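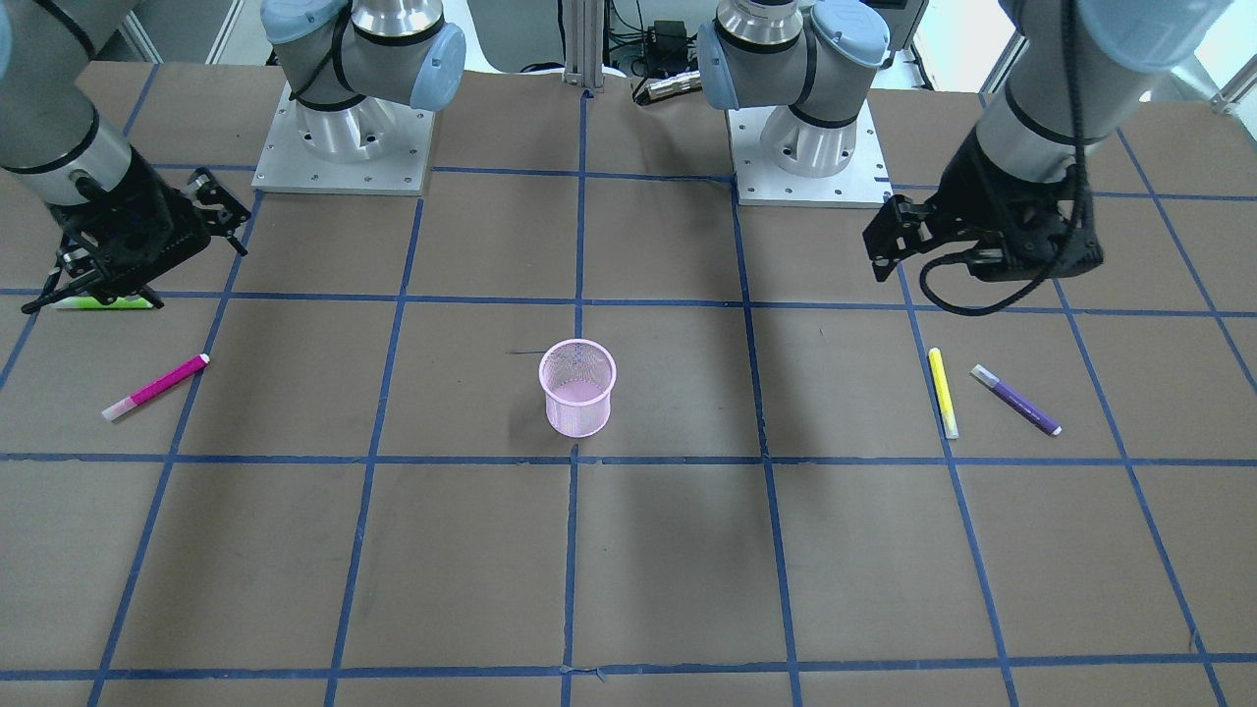
Keeping pens and markers in order on a worktable

Pens spread. A table that starts the morning with one cup of markers will have them in every corner by the afternoon, and the one you want has usually rolled under something. These are the habits that have worked on our own benches.

Choose the right cup

Mesh cups are good for a shared table. Dust falls through, and you can see at a glance whether a short pencil has dropped to the bottom. Pick one with a flat, wide base. Narrow cups tip over once they are filled with heavy markers on one side. If yours wobbles, put a disc of felt or thin rubber underneath.

Don't fill it to the rim. A standard cup takes 9 or so pens in theory and far more in practice, but you want to be able to drop one back in without aiming.

Mark out the table

Low-tack tape is a cheap way to divide a large surface. Run strips lengthwise first, then crosswise, and press down the crossings with a thumbnail. Give the cup one square and keep it there. Scissors and rulers can have squares of their own.

We space our strips 8 cm apart for small items. Wider squares suit pots of glue and boxes. Blue tape shows up well on a brown top — on a pale one, try a darker colour.

Tape edges fray where sleeves and tools rub against them. Replace a strip when it starts to lift. Don't leave it down all summer either: tape laid in spring and still there in July can leave glue behind, mostly near a window.

Removing old tape

Pull it back slowly, low and flat to the table. If it tears, warm it with a hairdryer for a few seconds and start again from the other end. Rub off any residue with a little cooking oil on a cloth, wait 4 minutes, then wash with soapy water. Try the oil on a hidden patch first if the wood is unsealed.

Markers

Store double-ended markers flat. Single-ended ones can stand in the cup, tip down. Always click the cap shut before putting a marker away, and test the whole lot on scrap paper once a month. Throw out the dry ones straight away.

Last updated 2025-05-18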